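Ticket 64-15: Ditik assembly kit, gripper stops short when placing into the tray
Product: Ditik tabletop assembly kit, evaluation unit
Site: Sekthorpe workshop
Opened by: Gert Chauke
Opened: 15 March 2020
Status: Closed (see last entry)

Gert Chauke wrote:

Hello all, and thank you in advance for your patience, because I suspect this is going to be a long one. We've had the Ditik kit on evaluation since November and on the whole we have been very happy with it. The setup guide is clear, the parts arrived well packed, and my colleagues, who were a little skeptical about the whole idea, now wander over with their coffee to watch it work. So please take what follows as a question from a friendly customer!

The trouble is with the tray job. We run the sample program from the guide more or less as it comes, with the columns going upright into the round recesses in the tray. The left recess has been good from the start. The right one has not. The arm comes across, starts down over the right end of the tray, and then somewhere on the way down it stops and the controller reports "target offset exceeded." If I press resume it will sometimes carry on and finish quite nicely, and sometimes it gives me the same message again straight away. Out of 15 tries yesterday, 8 went through without my help. The left recess did all 15.

What I have tried so far:

Restarted the controller and the vision software (Cekolora, the version that came with the kit). No change.

Ran the calibration routine again with the printed marker sheet on the table. It passed. I ran it a second time for good measure and it passed again.

Wiped the markers on the tray and on the columns with a dry cloth. No change that I could see, although they certainly needed it.

Lowered the approach speed to half. The stop still comes, only later, and I had time to get quite nervous about it.

Swapped the two columns over, in case one of them was the culprit. The left recess was still happy with either one, and the right recess was still grumpy with either one.

I have not touched the gripper offsets, as the guide asks people to speak to you first. I did look at them, and they match the sheet that was in the box.

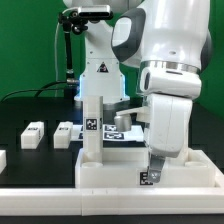

Yao-tsung Chiang: Hello Gert, and thank you for such a thorough ticket, it saves us both a lot of back and forth. I'm glad the kit has been good company otherwise. Your swap test is the most useful thing on the list, as it lets us leave the columns alone for now. A calibration that passes twice tells me the camera and the arm agree with each other well enough at the spot where the sheet was lying. It doesn't tell us quite so much about the tray, and I'd like to start there.

The program finds the tray by its marker on the front wall. It works out where both recesses ought to be from that one marker, so any small error in how the tray is turned gets bigger the farther you go along it. The left recess forgives a good deal. The right one does not. There is also a rule in Cekolora that compares the tray position at the start of the move with the position it sees on the way down, and if the two differ by more than the limit, you get exactly the message you quoted.

Could I ask you for two things, please? First, open the tracking page in Cekolora and tell me whether "refresh during approach" is switched on for the tray. Second, with the arm parked well out of the way and the stop button pressed in, give the tray a gentle push at its right end and see whether it shifts.

Gert Chauke wrote:

Well, I feel a little silly. The tray moves. Not much, but it moves, and I'd been assuming all this time that it was sitting snugly against something. I went back to the guide and found the page on fixing it down, which I had skipped with every intention of returning to it.

And yes, "refresh during approach" is on. I don't remember turning it on, so I suppose it came that way or I clicked it in the early days when I was clicking everything. Should it be off?

One more thing I noticed while I was watching the tracking page. With the arm parked, the tray position sits there as steady as you like. When the hand comes down over the right end, the numbers begin to wander, and a moment later I get my message. I wrote them down on the back of an envelope and can type them up if you want them.

Yao-tsung Chiang: No need for the envelope, Gert, you've described it very well. Please don't feel silly either – the fixing page is far too deep in the guide and I've asked for it to be moved forward.

I think we have two small faults leaning on each other. The tray can turn a little, and the software keeps trying to read the tray marker while the hand is getting between it and the camera. A marker that is partly covered may still be read, just badly, and that would give you the wandering numbers. For a tray that is fixed down there is nothing to gain from refreshing on approach.

So, in this order please:

1. Fix the tray down as shown in the guide, and check it again with a gentle push.
2. Switch off "refresh during approach" for the tray only. Leave it on for the columns.
3. Park the arm clear of the tray, press "locate" once, and save.
4. Run the right recess at half speed with a hand near the stop button, then go back to normal speed if you're comfortable.

If the message comes back after that, send me the log file and we'll look at the offsets together.

Gert Chauke wrote:

All done, and I'm delighted to report that it went 64 for 64 on the right recess at normal speed. I let it run through lunch and kept it company with a sandwich. No stops and no messages.

Two small wishes for the product people, if I may. It would help if the message said which marker it was unhappy with, and I'd love a warning when the tray position changes between runs. We also tried a kit from Nassar before this one, and I'll say in Ditik's favor that I never got an answer this friendly from them! I'll be recommending that we keep the unit when the evaluation ends.

Yao-tsung Chiang: Lovely news, thank you. Both wishes are passed on under this ticket number. I'm closing it now, but a reply here will open it again if the right recess gives you any more bother.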